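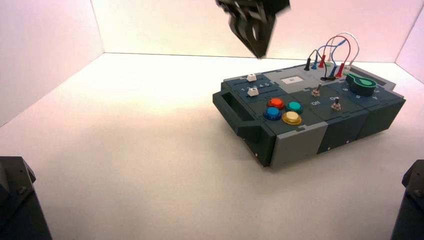

Can a machine do the chores in an ordinary house yet?

A few of them, slowly, and usually with a person close by to put things right. Washing and drying have been done by machine for a long time, of course, but the work on either side of the washing machine is still ours. Somebody sorts the socks, turns the sleeves the right way round and carries the basket upstairs. That is the part the robot makers are now after, and it is the part I went to Grindlow to ask about.

Trillholm has a floor of an old printworks there. The company makes control software for robot arms and rents it to two kinds of customer: firms that want a robot in a kitchen or laundry, and firms that want one on a packing line. Both ask the same thing at the first meeting, which is when it will be ready. The engineers have stopped giving a year.

A good deal of the testing is done on things no household owns. One is a board of puzzle-jointed blocks with a slider, four round coloured buttons, a pair of small metal toggle switches marked Off and On, a green knob with numbers round it and a row of patch cables that loop up at the back. It looks like something from a nursery. But go through a house and note what your hands do before breakfast, and much of it is there: the cooker dial, the light switch, the button on the kettle, the charger that has to go into its socket the right way up.

Buttons are the easy end of the job. The arm has to find the right one, come down on it and stop. Trillholm's current software gets the button it was asked for nearly every time, and I watched it do so for most of a morning without much to write down. Sliders are harder, as the grip has to hold while the arm moves along a straight line that may not be quite where the arm thinks it is. Knobs are harder again. A person turning a dial shifts finger and thumb without thinking and feels the click at each number. A gripper with two stiff fingers has to turn its whole wrist, let go, go back and take hold again.

Then there are cables. A cable doesn't stay where it was put. Pull one and the others move, and the plug on the end may be facing anywhere by the time the arm gets to it. In the last full round of tests before my visit, the arm was given 541 cable jobs and finished 70 per cent of them. On the packing line, where a stoppage costs money, that is nowhere near enough. At home it might do, if you were patient and the cable wasn't attached to anything you cared about.

Speed is the other trouble. I timed one cable being moved from one socket to another at 40 seconds. I did the same job myself while holding a cup of tea and it was over before I had properly looked at the clock. The engineers say they could run the arm faster, and they have, but the failures go up quickly when they do.

Shop floors are ahead of homes, and the reason is dull. A factory can be arranged to suit the machine. At Kelovwood, which makes flat-pack shelving, 13 arms now put screws and brackets into bags. The trays are always in the same place, the light never changes and the bags are all one size. When the firm moved to a thinner bag in February the line stood idle until the arms had been set up again. People on the same job would have grumbled and carried on.

No home is arranged like that. Chairs get moved, the dog lies down in the doorway, and the mug with the odd handle is at the back of the cupboard. Borbély, which sells cleaning equipment to hotels, has tried a wheeled robot that strips beds. It managed well in empty rooms with the curtains open. In rooms where guests had left clothes on the bed it took the clothes as well, and the trial was cut back to checking towel stocks in the corridor cupboards. The firm says it will try beds again when the software can tell a sheet from a shirt.

There has been real progress, all the same. A few years ago an arm like the ones at Grindlow had to be told every movement in advance. Now it can be shown a job many times by a person guiding it, and will then have a go when the board has been turned at a new angle. Sometimes it misses, backs off and tries again without being told to. I found that more impressive than the buttons — it was the first thing I saw all day that looked like somebody doing a chore.

If you are thinking of buying, the choice for now is thin. Robot vacuum cleaners and lawnmowers work, within limits most owners know by now. Folding machines exist, but you have to feed each shirt in by hand, and by then you could have folded it. General-purpose arms for kitchens are sold mainly to laboratories and to people who enjoy tinkering.

Trillholm's next round of tests will put the arm in front of a real dishwasher, starting with the cutlery basket. Plates will follow later in the year, and they have bought plastic ones.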